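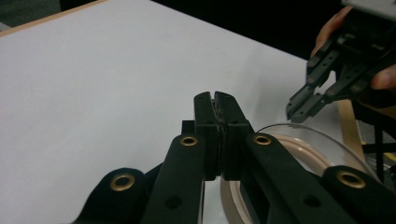

Tisch mit weißer Platte, Raum Harju

Gemeldet von: Hertta Manninen
Bearbeitung: Etornam Ametepe
Priorität: normal

Meldung:
Der große weiße Tisch im Raum Harju wackelt, sobald man sich an der Fensterseite aufstützt. Beim Schreiben stört es sehr. Bierdeckel unter dem Fuß hat nur kurz geholfen. Bitte prüfen.

Verlauf:

9:40 Ametepe: Wasserwaage aufgelegt. Platte fällt zur Fensterseite ab. Stellfuß hinten links lässt sich von Hand drehen, Kontermutter fehlt.

10:15 Ametepe: Stellfuß herausgedreht, Tisch steht gerade. Ohne Mutter hält das nicht lange. Im Lager nichts Passendes gefunden, Anfrage an Viltis geschickt.

11:05 Chaiwat Sitthichai (Viltis): Muttern für diese Baureihe gibt es nur im Beutel zu 20 Stück. Lieferung im Januar. Bis dahin Gewindeband verwenden.

13:30 Ametepe: Gewindeband angebracht, Fuß sitzt fest. Schrauben am Untergestell gleich mit nachgezogen, zwei waren locker.

14:10 Manninen: Wackelt nicht mehr. Kann der Beutel trotzdem bestellt werden? Der Tisch nebenan fängt auch schon an.

14:25 Ametepe: Bestellt. Nachbartisch als eigenes Ticket angelegt.

Status: wartet auf Teile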